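Arm pushes blocks about instead of lining them up, what am I doing wrong?
Posted by Jarnemus, August 20, 2026
Tags: home build, robot arm, calibration

Hi all, I'm building a little block-sorting rig in the shared workshop in Bekcombe (lovely place, terrible heating, I started this in February with gloves on). The arm has a plain rod on the end, no fingers, and it's meant to nudge shape blocks around on a maple chopping board until they're grouped by colour. Red and blue go together, yellow and green go together. My code is a small thing I call Modus and it takes the block positions from an overhead camera.

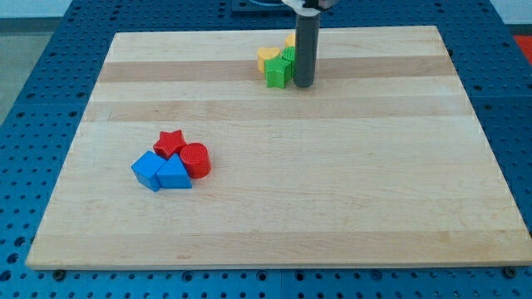

My trouble is the last bit of every push. The rod gets behind a block fine, then the star shapes spin off sideways and I end up chasing them over the board. The cubes are much better behaved! I've tried going slower and it helped a bit, but then a full run takes 63 pushes and I lose the will to live. Is it my calibration or do I need a different tip?

Hodžić
I'd look at where you're pushing before you touch the calibration. If the rod isn't lined up with the middle of the block it'll turn, and a star is awful for this because the rod slides down into the notch between two points. Aim for the notch on purpose, so it's already sitting there when you start, and push through the centre. Do it in short goes: move 2 cm, lift, look again, correct. Mine went from hopeless to decent with that alone, and I'm still on a bare rod. Also check the height. Too high and you tip the tall ones over, too low and you scrape your board (ask me how I know).

benchgoblin
get a gripper, so much easier

Tallow_and_Tin
Agree with Hodžić about short pushes. One more thing, is the board fixed down? Mine was creeping 3 mm or so a session and I blamed the camera for weeks. A bit of non-slip mat underneath sorted it. I log every push now, and after the first 1,000 it was pretty plain which shapes were giving me grief.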